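Zwei Wochen bis zum ersten Teil

Wer bei Rornurlow die Treppe zum Integrationsraum hinuntergeht, hört zuerst Qianru Cai lachen. Sie hat gerade einen Greifer zum dritten Mal gegen denselben Gehäuserand fahren lassen, am Bildschirm, wo es nichts kostet. "Besser jetzt als im November", sagt sie und setzt den Arm zurück auf Start.

Cai richtet die Zelle Hemmin ein, einen einzelnen Arm mit Zweifingergreifer, der bei einem Kunden kleine Rahmenteile aus Kästen nehmen und in ein Montagegerät einlegen soll. 956 Teile pro Schicht sind vereinbart. Das klingt nach wenig, bis man sieht, wie eng es in so einem Kasten zugeht! Der Finger braucht Platz an der Innenwand, der Greifer selbst braucht Platz darüber, und das Handgelenk hätte gern auch noch welchen.

Ich habe im Juni zum ersten Mal zugeschaut und war sofort verloren an diese Arbeit. Die meisten Leute stellen sich unter Inbetriebnahme einen Menschen mit Schraubenschlüssel vor. Den gibt es hier auch - er heißt Vichien Khamphan und besitzt genau eine Drehmomentzange, die er ungern verleiht -, aber vor ihm kommt die Simulation, und in der steckt der größere Teil der Geduld.

Cai beginnt mit dem Greifpunkt. Sie legt fest, wo sich der Raum zwischen den beiden Fingern befindet, bezogen auf den Flansch, und diese eine Angabe zieht alles Weitere nach sich. Liegt sie daneben, stimmt keine Anfahrt mehr, und man sucht den Fehler tagelang an der falschen Stelle. Danach kommen die Fingerbeläge, die Öffnungsweite, die Höhe, auf der der Arm über dem Kasten wartet. 65 Posen hat sie in dieser Zelle gespeichert, jede mit einem eigenen Namen, manche davon auf eine Weise benannt, die hier nicht gedruckt werden kann.

Dann der Blick von der Hand aus. Cai prüft jede Anfahrt aus der Perspektive des Greifers, weil man nur so merkt, was die eigenen Finger verdecken. Auch die Schatten rechnet sie mit, und die sind tückischer, als ich dachte: Ein dunkler Streifen über einem hellen Teil kann für die Bildauswertung wie eine Kante aussehen.

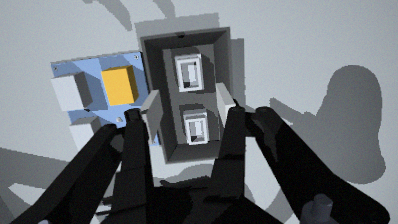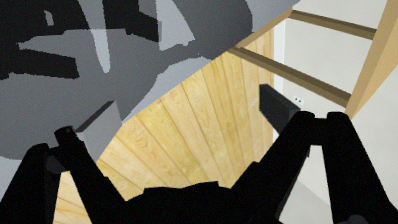
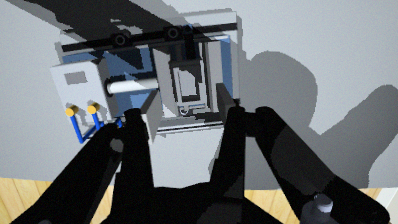 Blick am Greifer entlang, aus der Simulation.

Oranuch Kongkaew hat den Lauf danach in der Hand. Sie lässt die Zelle 4000 Zyklen durchrechnen, jedes Mal mit leicht verschobenen Teilen, und liest am Morgen die Liste der Fehlgriffe. Im letzten Durchgang blieben 3407 Zyklen ganz ohne Eingriff. Die übrigen sortiert sie nach Ursache, und auf diese Sortierung freut sie sich sichtlich. Ganz oben steht fast immer das Gleiche: Das Teil liegt zu nah an der Wand, der Belag kommt nicht dazwischen.

Was tun? Khamphan würde die Beläge schmaler fräsen. Kongkaew würde lieber den Winkel der Anfahrt ändern, ein paar Grad nur, und dafür die Geschwindigkeit auf dem letzten Stück herunternehmen. Die beiden streiten darüber seit Tagen mit großem Vergnügen, und Cai probiert inzwischen einfach beides aus.

Am Freitag, 25. Oktober, soll der echte Arm zum ersten Mal nach den neuen Posen fahren, langsam und mit der Hand am Zustimmtaster. Khamphan hat die Schrauben am Flansch schon zweimal nachgezogen und will es am Morgen noch einmal tun. Auf dem Tisch neben der Steuerung liegt ein Satz Ersatzbeläge bereit, in beiden Breiten.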